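Firkside Shared Laboratory Services
Ticket 400: Low cell counts in magnetic bacteria cultures
Opened by: Efe Ugwu
Assigned to: Wilma Claeys
Status: Open, awaiting repeat run

Summary of report
Pond sediment cultures from the Pustadcombe site showed weak movement toward the magnet in May. Tube 90 gave 109 cells per field on the first reading and 193 on the second, with no change to the sample.
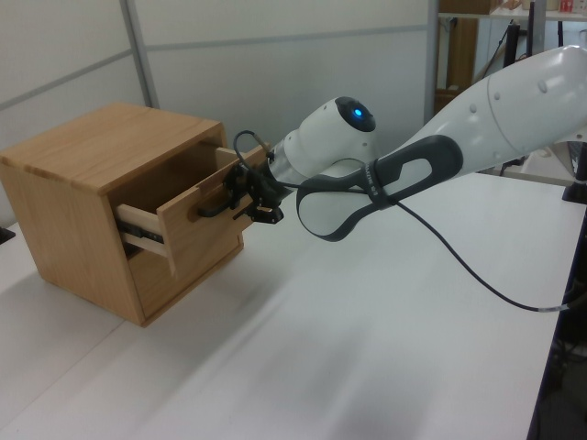 Culture tubes for this ticket must be kept away from stray magnetic fields between readings. Staff are reminded that storage near metal parts has not been ruled out as a cause. A drawer that runs on a dark metal slide, as the one in the small wooden cabinet does, should not be used for these tubes until the field check is complete.

Action 1, Wilma Claeys
Coil current checked against the Osine controller log. No fault found. The stage was leveled and the reading repeated at 400 times magnification. The difference between readings remained.

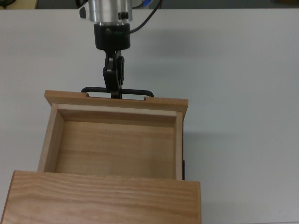

Drawer handle held in the gripper.

Action 2, Stijn Verbeke
Growth medium replaced with a new Lozano batch. Oxygen level in the tubes was higher than the written method allows. The seals on the older tubes are considered the likely source.
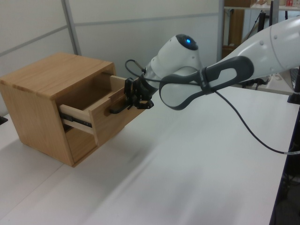
Cabinet with drawer partway open.

Next steps
Efe Ugwu will prepare new tubes with replacement seals. Kristof Mulder will map the field at the bench and attach the results to this ticket. Please do not discard tube 90.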